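Fransenkissen auffrischen: So wird ein plattes Kissen wieder rund

Seit ich den grauen Sessel im Schlafzimmer habe, gehört ein weißes Kissen mit Quasten dazu. Das hat sich so ergeben, erst war es eine Notlösung vom Flohmarkt in Illemham, und inzwischen möchte ich es nicht mehr missen. Helle Kissen auf dunklerem Stoff sehen einfach immer gut aus! Nur leider auch ziemlich schnell müde. Man sitzt dran, man schläft drauf ein, es rutscht auf den Boden, und irgendwann hängt die Füllung in einer Ecke und die Fransen stehen in alle Richtungen ab. Wie ich so ein Kissen wieder in Form bringe, schreibe ich euch heute mal auf, weil nach dem Sesselbeitrag im Januar so viele danach gefragt haben. 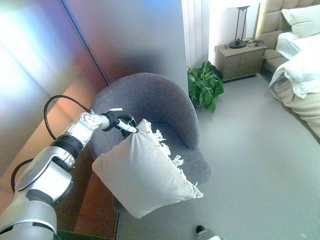
Kwaku Darko

Was ihr braucht: ein mildes Feinwaschmittel (ich nehme das von Voken, jedes andere tut es auch), ein Wäschenetz, einen grobzinkigen Kamm, ein großes Handtuch und einen Ort zum Trocknen, an dem das Kissen ein Weilchen seine Ruhe hat.

Schritt 1: Ausschütteln
Fasst das Kissen an einer oberen Ecke und lasst es frei hängen. Dann kräftig schütteln, Ecke wechseln, wieder schütteln. Am besten am offenen Fenster, da kommt nämlich einiges raus. Beim Hängen merkt man auch gleich, wie die Füllung verteilt ist: Sackt alles nach unten und fühlt sich die obere Hälfte wie ein leerer Beutel an, dann ist sie verklumpt, und ihr müsst später bei Schritt 4 etwas mehr Geduld mitbringen. Bitte nie an den Quasten ziehen, die sind oft nur mit ein paar Stichen angenäht.

Schritt 2: Bezug ab und ins Netz
Wenn der Bezug einen Reißverschluss hat, runter damit und auf links drehen, damit die Quasten innen liegen. Vorher das Etikett lesen! Bei mir stehen 40 Grad drauf, ich wasche trotzdem lieber kälter und im Schonprogramm. Ab ins Wäschenetz, Netz zuknoten, fertig. Mein allererster Bezug, einer von Hekik, ist ohne Netz in die Maschine gewandert und kam mit einem einzigen dicken Fransenzopf wieder raus. Den habe ich noch, als Putzlappen.
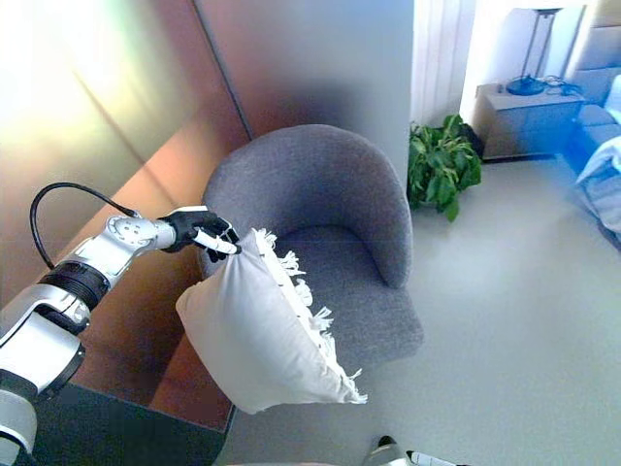 Schleudern würde ich nur ganz niedrig, und mit Weichspüler bin ich bei Fransen vorsichtig, die werden davon so labberig. Danach den Bezug flach auf das Handtuch legen, einrollen, einmal feste drücken und wieder ausrollen. Das spart einen halben Tag Trockenzeit.

Schritt 3: Die Fransen kämmen
Das mache ich, solange sie noch ein kleines bisschen feucht sind. Mit dem groben Kamm von unten nach oben vorarbeiten, also erst die Spitzen, dann Stück für Stück Richtung Naht, und mit der anderen Hand immer den Knoten festhalten. Wer ungeduldig oben anfängt, hat nachher Fäden im Kamm. Einzelne Strähnen, die zu lang geworden sind, schneide ich mit einer scharfen Schere gerade – aber erst, wenn alles trocken ist, vorher täuscht die Länge. Rechnet für eine Kissenseite etwa 10 Minuten, es geht prima nebenbei beim Radiohören.

Schritt 4: Füllung lockern
Jetzt zum Inlett. Knetet es mit beiden Händen von den Ecken zur Mitte hin durch und zupft die Klumpen durch den Stoff auseinander. Dann von allen vier Seiten draufklopfen, ruhig mit Schwung. Wenn gar nichts mehr hilft, ein neues Inlett kaufen und zwar eine Nummer größer als der Bezug, dann sitzt es schön stramm. Ich habe meins von Coppens, das hält jetzt schon ziemlich lange durch.

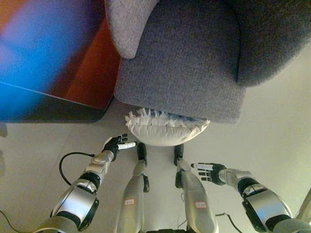
Bleibt die Frage, wohin mit dem fertigen Kissen. Ich stelle es gern leicht schräg an die Rückenlehne, mit der Fransenseite nach außen. Auf einer glatten Sitzfläche rutscht es allerdings gern nach vorn. Hier liegt es auf dem Boden vor dem Sessel und halb darunter. Gerade weiße Bezüge sammeln dort im Nu Staub ein, deshalb hebe ich sie gleich auf und schüttle sie einmal durch. Gegen das Rutschen hilft ein Stück Antirutschmatte, wie man sie unter Teppiche legt, passend zugeschnitten und unters Kissen gelegt. Klappt bei mir wunderbar!

Und falls ihr farbige Quasten habt: bitte erst an einer versteckten Stelle mit einem feuchten weißen Tuch reiben und schauen, ob etwas abfärbt. Wenn ja, dann lieber nur von Hand und kalt auswaschen.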